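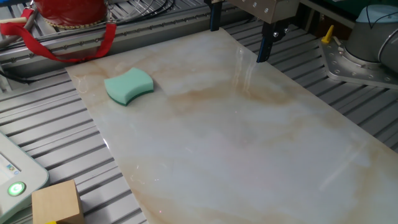
Trovdale publishes revised care guidance for polished stone boards and worktops

February 14, 2021

Trovdale, the kitchen surfaces supplier, has issued a revised care sheet for polished marble and marble-patterned boards. It replaces the sheet packed with its boards until the end of January and changes the advice on sponges, cleaning products and drying. The new text applies to loose boards, pastry slabs and fitted worktops with a gloss finish. Honed and matte surfaces are covered by a separate sheet, which has not changed.

The revision follows a review of customer returns. Trovdale looked at 2,049 service requests for gloss surfaces and sorted them by cause. Dull patches and fine scratches made up the largest group, ahead of stains and chipped corners. According to the company, many of the dull patches were in the middle of the board, where most wiping is done, and matched the marks left by the scouring side of a two-layer kitchen sponge.

The old sheet told users to clean with "a soft sponge or cloth." The new one is more exact. It says to use the foam side only, to keep the scouring layer off the surface at all times, and to rinse the sponge before each use so that grit held in the foam is not dragged over the polish. A sponge that has been used on pans should not be used on the board. When the sponge is put down, it should rest foam side down or be moved to a dish.

Curved sponges with a narrow middle are mentioned by shape for the first time. Trovdale states that they are suitable if the foam is dense and the grip is kept at the waist, but that squeezing hard can tip the sponge so that the edge of the scouring layer meets the stone. The sheet asks for light, even pressure and straight passes, each overlapping the last by a third of the sponge's width. Circular scrubbing is no longer advised on any gloss surface.
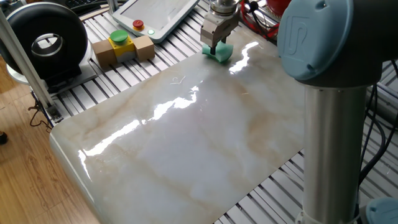

Foam sponge on a glossy marble-patterned board.

The section on cleaning products has been cut to half its former length. Warm water with a small amount of neutral dish soap is given as the standard method. Vinegar, lemon juice, descaler and cream cleaners are ruled out for natural marble, which is etched by acids and scratched by abrasives. For printed or molded boards with a marble pattern, the sheet gives the same list. Trovdale says this was done so that owners who are unsure what their board is made of can follow one set of steps.

Crumbs, fibers and hair should be lifted off before any liquid is applied. The sheet recommends a dry microfiber cloth for this step – paper towels are allowed but may leave lint on a high polish. Soap is then wiped off with clean water and the surface is dried at once. Air drying is not advised in hard water areas, where droplets leave rings that are easy to mistake for etching.

A short inspection routine has also been added. The board is viewed at a low angle against a window or lamp, and the edge of the reflection is followed across the surface. On a sound finish the edge stays sharp. A cloudy edge that clears after a second rinse points to soap film. One that does not clear points to wear, and the owner is told to stop using any pad on that area and contact the retailer.

Two outside firms contributed to the document. Guretik, a contract laboratory, ran the wear tests on sample boards, using 11 sponge types bought from grocery and hardware stores. Each sample received 800 passes with the foam side, and a second set received the same number with the scouring side. Gloss was read at the start and at the end. Trovdale has not released the full readings but says that every scouring layer in the test lowered the gloss, including those sold as non-scratch, and that the foam sides differed little from one another once they had been rinsed.

Abbasi, a stone restoration company, supplied the section on repair. It covers light haze only. Polishing powder may be used on natural marble after a trial on the underside, and the treated area should then be left for 72 hours before it comes into contact with food coloring, wine or oil. Deeper scratches, open veins and chips are referred to a professional. Powder is not to be used on printed or molded boards, where it can cut through the pattern.

The sheet does not change the terms of the warranty. Wear from abrasive pads was excluded before and remains excluded. Boards already in stores will carry the old sheet until stock is used up, and retailers have been asked to hand out the new version at the register.

A matching document for sealed granite is in preparation with Parnelex, which makes the sealer used on Trovdale's fitted tops. No release date has been set. The marble sheet is available as a printed card and as a download from the product pages for all current gloss boards.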